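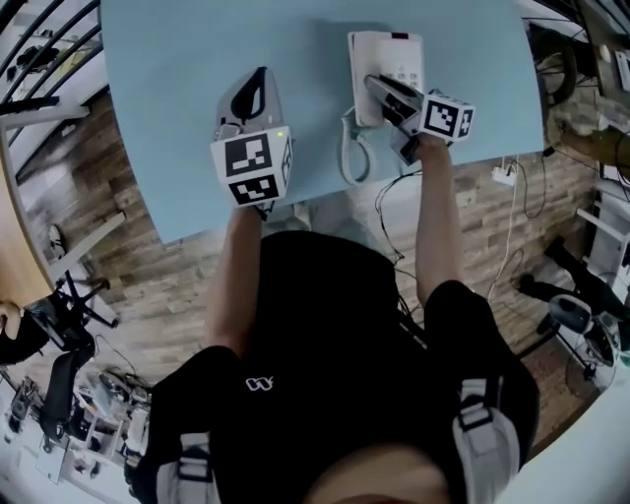
Section 4. Setting Up Your Desk Telephone

Before you plug anything in, take a minute to decide where the telephone is going to live, because moving it later means undoing half of what you are about to do. A flat table or desk with a little open space around it is best. On a white corded set like this one, the small red display window is near the top edge, with the gray buttons of the keypad on the face, so turn the whole thing until you can read the one and reach the other without leaning. Let the coiled cord hang in an easy loop. It is happiest with some slack.

What you will need: the telephone, the handset, the coiled cord, the long flat line cord, and the Vekix wall adapter if your jack is the older kind.

1. Push one end of the coiled cord into the socket on the base until it clicks, then do the same with the handset. Give each end a gentle tug.

2. Plug the line cord into the back of the base and the other end into the wall jack. If you are using the adapter, it goes into the wall first.

3. Lift the handset and listen for a steady tone. If you hear nothing at all, put it down, check both ends of both cords, and try again. Nine times out of ten it is the wall end.

4. Set the time. Hold down the SET button until the display blinks, type the hour and minutes, and press SET once more.

5. Store your first number. Press MEM, dial the number, and choose a spot for it. There is room for 80 numbers, and most people find that is plenty.

6. Hang up, and ask somebody to call you so you can choose a ring volume you can live with.

Note: If you are on an office line, dial 13 for an outside line before the number, and include it when you store numbers in step 5.

Caution: Run the line cord along a wall where you can, well away from chair casters and feet. Please don't pull on the coiled cord to bring the telephone closer. Pick up the base and carry it.

Caution: Unplug the line cord before cleaning. A soft cloth, barely damp, is all it needs.

For wall mounting, go on to Section 5. If the display stays blank after step 4, write to Kerttu Hämäläinen at the Rurorard help desk and mention code 714.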